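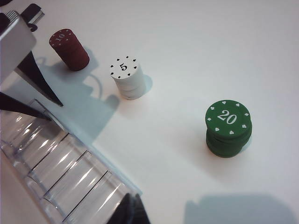 Wrist cam, fingers open between the stacks and the tray. Red 10, white 5, green 20.

Plesance shared workshop, bench projects tracker
Ticket: Chip sorter drops or drags chips when loading the tray
Opened by: Wellington Figueiredo
Assigned to: Finn Voß
Status: Open (was Closed, reopened by Finn)
Month: February 2018

Wellington
The arm picks a chip off the stack, carries it over to the clear tray and about half the time makes a mess of it. Either the chip lands flat across the divider or it never leaves the finger. I've swapped to the Miranda 2 config and it seems a lot better. I think we can close this.

Finn
Reopening. "Seems a lot better" isn't a result. How many picks did you run, and on which color?

Wellington
Six. All green.

Finn
Green is the stack closest to the camera and it's the easy one. Six greens in a row tells me the arm can do green. Please run 40 with all three colors mixed and write down each miss, with what kind of miss it was. I also want to know what you changed besides the config.

Wellington
Config, and I slowed the wrist down. And I wiped the fingers.

Finn
So three changes and no way to tell which did anything. Put the wrist speed back to what it was. Leave the fingers clean, I can't ask you to make them dirty again.

Wellington
Ran the 40. Old wrist speed, Miranda 2 config.
Green: no misses.
White: one drag.
Red: nearly every one. The fingers close on the edge of the top chip and push the whole stack over.

Finn
Thanks, that's useful. My guess is this was never a tray problem. What does the log give for stack position on the red misses?

Wellington
It puts the red stack too far to the right, every time. White is off a bit the same way. The Pikska vision board reports full confidence on all of them.

Finn
I've never seen that board report anything but full confidence. I covered the lens with my hand last week and it found a chip. Ignore that number.

Look at the big soft shadow the gripper throws on the table. It comes down from under the red stack to the top edge of the tray. White table, dark red chips, gray-blue shadow right next to them. If the outline finder is joining the two, the center comes out wrong and the arm goes where it's told.

Wellington
The Trirnitz forum says to recalibrate the hand-eye offset. Lots of people there say it fixed theirs.

Finn
Lots of people there also recalibrate, move a lamp while they're at it, and credit the calibration. If the offset was bad, green would be off by the same amount and it isn't. Don't touch it yet. One thing at a time:

1. Turn off the bench lamp, leave the ceiling lights on. Run red only.
2. Lamp back on, stacks moved so that green stands where red was. Run green only.
3. Post both before you change anything else.

Wellington
1. Lamp off, red only: much better, still a few misses.
2. Lamp on, green in the red spot: green now misses too. Same lean to the right.

Finn
Then it follows the spot on the table and has nothing to do with the color of the chip. I'll accept shadow as the main cause. I won't accept it as the only one, because of the misses left over in step 1.

Can you check the fingertips? They come to a sharp point. If one tip sits a hair lower than the other, it'll catch the second chip down and drag it.

Wellington
Checked with a feeler gauge. The upper finger was loose at the mount. Tightened it. Lamp still off. Red only, 40 picks, 2 misses, both dropped across a tray divider.

Finn
Better. I still don't love it. Those last ones may be a real tray problem, since the tray isn't fixed to anything and can creep when a chip bumps it. Tape it down at both ends before the next run and mark the corners in pencil.

Wellington
Taped. Doing the long run tonight, all colors, 88 picks.

Finn
Fine. Ground rules so we don't argue about it later: a chip lying across a divider is a miss. A chip you nudged in with your finger is a miss. If you stop the run early, it doesn't count.

Wellington
What about the lamp? People at the next bench want it back on.

Finn
They can have it when we've got a diffuser or moved it to the other side. I'd try the other side first, it's free. Log it as a separate ticket please, this one is long enough.

Status left at Open until the long run is posted.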